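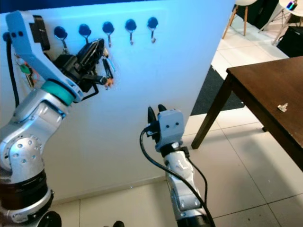
How long should we plan for between placing the order and running the first task?
Plan on 17 weeks. Most of that is build time at our shop. The last two weeks are for delivery, mounting and a first round of checks on your floor.

Liltholm two-arm workstation
Sold and supported by Cluradell. Page last updated July 12, 2021.

The Liltholm is a two-arm setup for light handling work: hanging and taking down small items, sorting, passing parts from one side to the other. It is sold as a complete package or as arms only, for buyers who already have a base.

What the package includes
Two arms with grippers
Controller and power supply
Cable set
Ra software license, first year
Two days of operator training at your site

What to budget for separately
Freight and unloading
Electrical work, if there is no suitable outlet within reach of the base
Spare gripper fingers
Ra license renewal from the second year on
Any fencing or floor marking your safety officer asks for

Finger wear is the cost buyers most often leave out. Thin straps, hooks and other hard or narrow items wear the tips faster than boxes do. A replacement set is 874 dollars, and we suggest ordering one with the workstation - sets ordered later ship from Unmont and can be held up at the end of the year.

Planning the space
Send us a floor plan before you ask for a quote. Mark walls, tables, doors and anything that stays in the room during work. Hooks and shelves should be marked with their height from the floor. Gwenaël Bouvier checks every plan for reach and will tell you if a table or panel has to move. Tile, concrete and sealed wood floors are all fine. Loose mats near the base should be taped down or taken up.

Orders and payment
Half is due with the order and half on delivery. Quotes hold for 60 days. Orders for delivery before the end of the year must reach us before November. Leasing is available through our office - ask for Maysoun Nassar.

Returns
Unused fingers and cables can be sent back in their original packing. Arms that have been mounted can't be returned but are covered by the warranty.

Sales and quotes: Maysoun Nassar
Floor plans and reach checks: Gwenaël Bouvier
Service and spare parts: Kyrylo Moroz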